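Girkmont Transfer Index

The Girkmont Transfer Index is a ranking of football transfer rumours by supposed likelihood, published by the statistics firm Clidow. It was devised by Radomír Paulík and first appeared in March, ahead of the summer window. Each rumour is given a score from 0 to 99.

Clidow says the score draws on contract length, squad need and the past record of the outlet reporting the story. The weighting has never been published, and claims for its accuracy rest largely on the firm's own figures. A review by Chun-hung Mak followed 256 rumours through one window and found that those scored above 90 were mostly deals the clubs had already confirmed — hardly a test of foresight. Among loan moves, Mak thought the index did little better than guesswork.

Paulík has disputed the choice of rumours. Zawadi Mwaipopo, a former scout, has questioned whether agents feed stories to favoured outlets to push a score up, though no such case has been proved.

See also: Transfer window; Football scouting
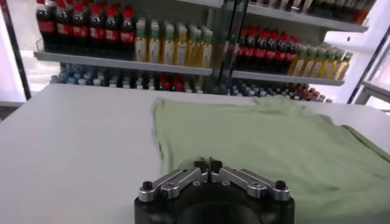
Light green T-shirt with a robotic gripper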